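Looking After the PC Disassembly Cell

Prulport's second-floor workshop runs two arms over one slatted aluminum table. The cell takes parts out of old desktop towers and puts them back, and it does this all day when it is behaving. Keeping it behaving is mostly small jobs. I took over the upkeep in May from Yoshinori Sakamoto, who built the first version of the table and still answers my messages about it. This gallery page goes with our maintenance notes. Most of the notes are about the fixture plate, the fingers and the cables.

The tower we use for setup is a black case laid on its side with the side panel off. The arms were taught against this one, so we keep the same case on the table for checks and don't swap parts in it without writing it down. The power supply stays in. The drives stay in too.

The plate next to the case is gray and 3D-printed, and it is the fourth one. Revision 4 has a wider base than the earlier ones and doesn't rock when an arm pushes down on a holder. The holders were drawn in Grirano, and the files are in the shared folder under the plate revision number. If you print a replacement, print the whole plate. We tried gluing single holders onto an old plate and they came off.
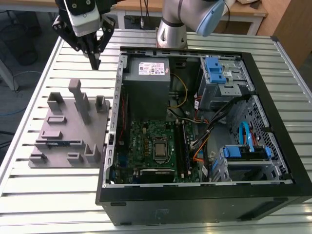
Gripper low over the upper end of the fixture plate, with the white camera module on its bracket. 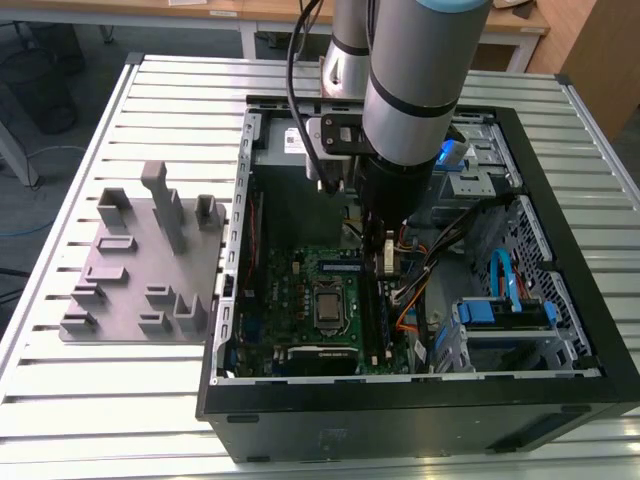
An arm reaching down into the case toward the motherboard, near the memory slots.
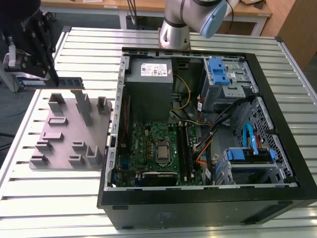

Memory module in the fingers, over the plate. The second arm is behind the case.

Daily check

Start with the table. Wipe the slats and run a brush down the grooves, where small screws like to hide. Push on each corner of the plate with a thumb. If it moves at all, tighten it down and re-teach the plate origin before running anything.

Then the case. It should sit square to the slats and against the stops. A case that has crept 2 mm will still let the arm pick up a module from the plate, but the insertion will fail, and the log will call it a force error. I lost an afternoon to that in my first week.

Last, the cables inside the tower. The bundle from the power supply has some spring in it and works its way toward the board over a long run. Push it back by hand with the arms stopped and the enable switch off.

Fingers

We change finger pads every 600 cycles. The supplier's sheet allows 800, but our pads see the edges of circuit boards all day and the faces get shiny before that. A shiny pad lets a memory module tilt when it touches the slot. Sakamoto used to change them by eye, and his log shows he usually ended up close to the same number.

Pads are in the second drawer, in the bag marked Raltenix. Change both sides together. After fitting new ones, close the fingers on the steel gauge block and zero the width. Skip this and the grip will be off by the thickness of the wear.

Camera

Clean the lens with the dry cloth only. If you take the camera bracket off for any reason, the hand-eye calibration has to be done again, and it takes 27 poses with the printed target. The Arai controller will accept fewer and report a good result. Do all of them anyway. The short version passed twice for me and both times the arm was visibly off at the far end of the case.

Arm cables

Look at the bend where the cable leaves the wrist. We have replaced one so far, and the fault showed up as the gripper dropping offline only at certain wrist angles. If you see that, jog the wrist slowly through its range at low speed and watch the connection light. Leave enough slack for a full turn of the last joint in both directions, then strap it.

Spares on the shelf

One printed plate, revision 4
Two sets of fingers
Pads, one open bag and one sealed
One wrist cable
Gauge block and calibration target, in the flat box

Write anything you use in the paper log by the door. The next plate revision will have a deeper slot for the memory modules, and I'll update this page when it has been printed and fitted.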